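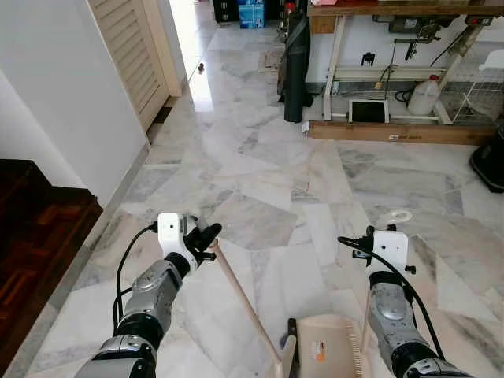 We use cookies to remember your settings and to see which pages people read. Accept / Manage choices

Sweeping Season: Pictures from the Clirnham Student Robotics Club

By Francine Lachance
12 December 2021

Families have been asking me since October what exactly goes on at club, and my answers at pick-up time have been getting longer and longer, so I promised I would put a page together before the winter break and let you look for yourselves. This term the students took on the chores challenge, where a pair of robot arms has to do the kind of small household work most of us do half asleep. They voted for sweeping up. I had quietly hoped for folding towels, but I was outvoted by a mile, and I have to say they chose well.

There are 17 students this year, from ninth grade on up, split into four teams that take turns with the arms. Every team keeps its own notebook and its own opinions. If you have a student at home who has started holding the broom in a strange way and staring at it, I'm sorry, and also very pleased!

Holding on to the handle

I would never have guessed how much conversation could come out of a long wooden handle and a dustpan. Where you take hold of the handle changes everything that comes after it, and with the handle on a slant, as it is in the left gripper, the students have to think about the pan down at the other end too. Raghda Sleiman's team spent most of two Saturdays on that one question and filled nine pages of the notebook. Rüdiger Teuber, who teaches shop at Pretlow and has been helping us since the club was four kids and a soldering iron, told them to go home and sweep their own kitchens first. They came back with a whole new plan, and I believe a couple of parents came out ahead as well.

The arms have been named Malteo and Fortin. Please don't ask me which is which, because the teams don't agree and feelings run high.

Up close with a white handle

Plastic handles are a different kind of lesson. The white one with the big oval hole in its head is smooth, and it gets a good deal wider at the top than it is lower down, so the students had to decide where on the shaft the two black fingers should close. Samah Hajji argued for going low, down by the thin orange ring, and she drew us a very fine diagram on the whiteboard to make her case. I love the view from the gripper's own camera – you feel as if you were the one holding on.

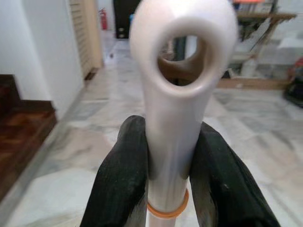
Where we are now, and what comes next

The teams have logged 342 practice runs this term, and 29 of those were on a single Saturday when it rained and no one wanted to go home. Each run gets a line in the notebook, including the ones the students would prefer to forget. Vija Koppel reads through them all and writes her comments in green ink, and I know the students turn to those before anything else.

After the break each team will pick one run to explain to the rest of the club, start to finish, with questions afterward. Families are very welcome to come and sit in. Wear comfortable shoes, as the marble floor is hard on the feet after an hour or so, and bring a snack to share if you can – the pretzels went over especially well last time.

Get club news by email. Enter your address to sign up for our newsletter. Unsubscribe at any time.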